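Teaching a sorting robot to let go

The software team at Lemora spent most of last winter on a problem that takes up four lines in the original project plan. The lines say that the system should pick up soft household goods from a mixed crate and put them down somewhere else. The picking up went reasonably well. The putting down is the reason the plan is now on its third version.

Lemora writes control software for firms that handle returned goods. Its customers already have arms, conveyors and cameras from other suppliers. What they lack is a program that can cope with things that have no fixed shape. A boxed kettle looks the same from one day to the next. A scarf, a net bag or a bath pouf does not, and a large share of what comes back to a returns depot is soft.

Krystyna Dudek leads the group that works on this, in a unit on the edge of Daltisden. She came to it from writing scheduling software for bus depots and says the two jobs have more in common than people expect.

"You have a plan, and then something moves, and you have to decide whether the plan is still any good," she says. "With buses you get a few minutes to think. With a gripper you get a fraction of a second."

Her team's program is called Skotus. It has three main parts, which were written at different times by different people and still show it. One part looks at the camera pictures and guesses where an object can be held. A second works out a path for the fingers. The third, and the newest, watches what happens after the fingers close and decides whether to carry on, squeeze a little more, or open up and start again.

The first part was the easiest to buy in ready-made, and the team did so. Programs that find objects in pictures are common now. The trouble was that most of them draw a neat outline round a thing and hand back a point in the middle. For a mug that is a fair place to start. For a heap of netting the middle is often a hole, or a loose loop that will stretch a long way before the rest of the object follows.

Dudek's group dropped the single point. Skotus now gives every small patch of the picture a score for how well it would hold if pinched there, and in which direction the fingers ought to come in. A patch at the base of a bundle, where many layers meet, scores high. A frilly edge scores low. The path planner then takes the best patch it can reach without hitting the side of the crate.

To learn those scores the program needs to be shown a great many grasps, and people make them. They work with hand-held grippers, each with two fingers and a camera, so that what the camera records is close to what a robot would see at the same point in the job. The goods are ordinary ones: cloths, bags, bath things, clothing. The settings are meant to be cluttered. An early set of recordings was made on a bare bench under even light, and a program trained on it did badly as soon as it was given a patterned cloth to look at.

Arwel Eynon looks after the recordings once they come in. He checks that the camera track and the finger positions line up in time, marks where each grasp starts and ends, and throws out the ones where the two do not agree. The current set holds 118 hours after his cuts. He would like more, though he says the mix matters to him more than the total.

"I could fill a disk with people picking up the same flannel," he says. "The program would get very good at flannels."

His favourite objects for testing are the ones made of mesh. They give under the fingers for a long time before there is any real resistance, so a program that waits to feel a firm grip will keep closing. They also let the background show through in places, which upsets the outline finder. White ones are harder again, as the folds have little contrast and one layer looks much like the next.

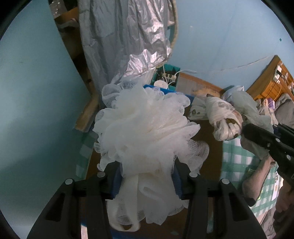 When to stop squeezing

The third part of Skotus began as a stopgap. During trials at Pugh, a returns depot that agreed to take an early version, the arm kept lifting things that it had only half hold of. The path planner had done its job and so had the camera program. Neither was built to notice that a bag was sliding out of the fingers.

Dudek wrote a short check over two evenings. It compared the width of the finger opening with what had been expected for that object, and stopped the lift if the numbers were too far apart. It caught the worst cases. It also stopped a good many lifts that would have been fine, as a soft thing can be held perfectly well at several different widths.

The check has since been replaced by a small learned model that takes the last 40 camera pictures along with the finger width and the motor current. It gives out one number, which is its guess at whether the object will still be in the fingers at the end of the move. Above one limit the arm goes on. Below another it opens and tries again. Between the two it closes slightly and asks once more.

Choosing those limits took longer than training the model. If they are set too cautiously, the arm dithers over the crate. If they are too loose, goods end up on the floor. The team tried letting the program adjust the limits itself and gave up after a week, when it had taught itself to be content with almost anything. The limits are now set by hand for each site and kept in a plain text file that the customer can read. Pugh has changed its own twice.

The same file holds the top speed and the number of retries. Dudek was firm about this. She had seen systems where settings like these were buried in the code, and every small change meant a phone call and a new release. Depot staff know when a shift is going badly long before a software firm does, and she wanted them to be able to slow the arm down without asking.

The trouble with two hands

Much of the recent work has been on tasks that need two grippers. One person may hold an item while another deals with its wrapping, or two grippers may be used to draw apart things that have become caught up together. For the software this means two cameras, two sets of finger positions, and two clocks that do not quite agree.

The clocks were the first headache. Each gripper stamps its own recordings, and over a long session the stamps drift apart. Eynon found gaps of up to 80 milliseconds in the early files. That sounds small, but it was enough to make one gripper seem to let go before the other had taken hold, and the model duly learned to drop things. He now has the grippers swap a short signal at the start and end of every recording and stretches the times in between to fit.

The second headache is that each camera sees the other gripper. From the point of view of one, its partner is a large dark object that comes in from the side and moves about. Early versions of Skotus treated it as an obstacle and planned a path round it, which is the wrong response when the partner is trying to hand something over. The program now gets told where the other gripper is and what it is trying to do, in the form of a short message sent many times a second. If the messages stop, both sides hold still.

There was some argument over how much the message should contain. One view in the team was that each side should send its whole plan. Dudek preferred the next half second and nothing more, and that is what they settled on. Longer plans were nearly always out of date by the time they arrived.

Putting things down

Which leaves the letting go. A stiff object leaves the fingers when they open. A soft one may not. Netting hooks itself over the edges and slots of a finger, thin plastic clings, and a loop that was hanging free during the move can be trapped underneath when the bundle lands. The arm then draws back and takes the item with it, and the program, which has ticked off the job as done, moves on to the next one.

Skotus now treats release as a move of its own, with a start, an end and a check. The fingers open part of the way, the arm backs off slowly, and the camera program looks for anything still moving along with it. If something is, the arm goes down again and opens wider, or turns the wrist and tries from there. Eynon has gone back through the older recordings to mark the same moments, a job he had skipped the first time round when he took it that a recording was over once the fingers had opened.

The turn of the wrist came from those recordings. People do it without thinking when a strap or a bit of mesh catches, and it appeared again and again once he began to look. Before that the team had been working on a shaking motion, which cleared the fingers but spread the contents of the crate.

A version with the new release step is due to go to Pugh in December. It adds a little time to every item, and Dudek expects to be asked about that. She plans to run it beside the old one for a fortnight and count the items that need a person to step in. Eynon, meanwhile, has asked for more recordings of thin plastic, which is still the material the program gets wrong most often.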